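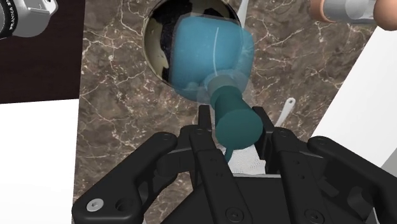
Wrist view, held over the round basin. Light blue body, teal stem, white cloth sitting low in the hand.

Hallora kitchen set, pictures

September 2020. Quick page because people keep asking what the simulated kitchen looks like and I keep sending the same three files round by email. Proper write-up to follow when I get a minute. Everything is rendered, no real kitchen, no real arm, no real washing up.

What we're after: lots of short examples of an arm doing ordinary counter-top jobs, driven by a person, so the learner has something to copy. Pick this up, put it there, open, let go. Target is 1,000 usable runs. We have 830. The rest should be in by October if the machines behave.

Driving is done by hand, one person per arm, sitting at the rig in the Erkport office. Sessions are 30 minutes and then you stop, even if it's going well. Especially if it's going well. People get sloppy and the runs get sloppy with them, and then someone (me) has to sit and throw them out.

Wrist views are the ones the learner leans on most at the moment. Big dark hand filling half the view, not pretty, but you can see where the fingers are in relation to the thing. Şükran Kılıçarslan did a comparison with the wrist view switched off and the results were bad enough that we never did it again. Numbers will be in the write-up.

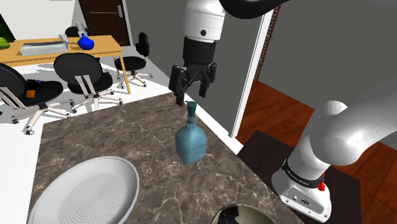 Fingers open above the stoppered bottle. White dish in the near corner, office chairs at the back.

Notes on glass. See-through things are a pain. The fingers are fine with them, the depth is not, so we keep a higher share of bottle runs than the job list really calls for. If you are driving one of these: come in slowly from above, pause, then close. The pause matters, it gives us a clean point to cut on. Do not nudge the bottle about to line it up, move the arm.

Labels. Each run gets one plain sentence, written by the driver straight after. "Pick up the bottle." Not "perform grasp on transparent vessel", which I have had to correct more than once. Short words please. If you changed your mind half way through then say so in the notes box and we'll sort it out later.

Failed runs: keep them. Lakska (the sorting tool) has a seperate tray for these and they are useful for teaching it what a miss looks like. What we can't use is a run where the driver wandered off and left the arm hanging. Bin those.

Clutter is shuffled between runs, so expect to find things in odd spots. The shuffler is called Eren, it was written in a hurry and it has its own taste in layout. Reset if an item has ended up through the worktop, otherwise just carry on. We want the mess. A tidy counter teaches it nothing but tidy counters, and the first batch was far too tidy.

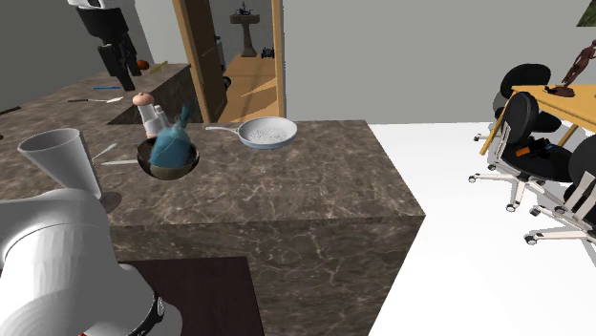
Room views get saved with every run as well. They take up most of the disk and I've been asked if we can drop them. No, not yet. They are handy when you are going through a few hundred runs at speed, you can tell in a second which layout you're in without opening the log.

Still to do:
more bowl and pan runs, we are short
8 runs with missing labels, you know who you are
fix the clock on the second rig, timestamps all over teh place

Full size files are on the shared drive under Hallora, same names as here. Ask if you need access.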